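November, produce bench, teleop from 8:40

Picked up where Mafalda Coelho left off. Task is still "take one item from the crate the operator calls, lift, carry, set down in the empty tray." Same leader arm as last time, same follower. I ran the first block, Mafalda ran the second, and we swapped every 20 minutes or so when the wrist got tired.

Total in the Brundale set before today was 889 episodes. After today's upload it reads 1,189. That is before review, so expect it to drop a little once the bad ones are pulled.

Setup notes

- Leader arm zeroed against the Jurčo block before the first episode and again after lunch. Elbow had drifted by 2 degrees at the second check. Did not go back and correct the earlier ones.
- Trigger scaling on the leader changed from linear to the softer curve. Easier to hold a half-closed grip. Mafalda prefers it, I don't mind either way.
- Control rate left alone. Force readout on, but I mostly drove by the wrist view.
- Recording starts on the foot pedal. Twice I pressed it after I had already started moving. Both tagged "late start".

Zucchini were the hardest for me. The skins are shiny and the item rolls toward the crate wall when the finger touches it off center. What works is to come down slower than feels natural, touch, wait a beat, then close. If you close while still descending the item squirts out and you get a chase, and the chase ends up in the data. Please stop and reset instead. Cudar's first policy learned to chase and it took a long time to get that out.

Cucumbers are fine. Take the top one of the pile. Pulling from lower down moves everything above it and the next episode starts from a mess.

Tried hand guiding for 5 episodes in the morning (follower in free mode, me holding it at the forearm). Paths are smoother than teleop, but my hand was in the wrist view for a good part of each one. Kept them in a separate folder, not uploaded. Might be worth using for the approach only, with the grasp done from the leader arm.

Carrots: the tops are a nuisance. The leaves hide the end of the root, so the natural thing is to aim by the leaves, and that puts the grip too far back. Aim for the thick part of the body. They also lie nearly parallel, so line the finger up with the gap before going down. Wrist rotation on the leader is stiff past a quarter turn, so set the rotation high above the crate and leave it.

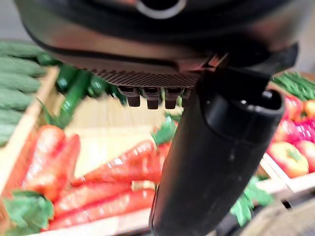
Wrist view over the carrot crate, finger on the right. Slight blur on the carrots.

Blur like that is usable according to the Drimasberg checklist. I would still like the exposure shortened before the next block. Mafalda will ask whether the lights can go up to match.

Tomatoes went well for both of us. Wide opening, straight down, light close. No notes.

To do

- Review today's block, pull late starts and chases
- Grease or swap the leader wrist joint
- Write the zero check into the start script so it can't be skipped
- Decide on hand guiding, yes or no, before we record more of it
- Ask Cudar which items they want more of

Arm parked and powered down at 4:15.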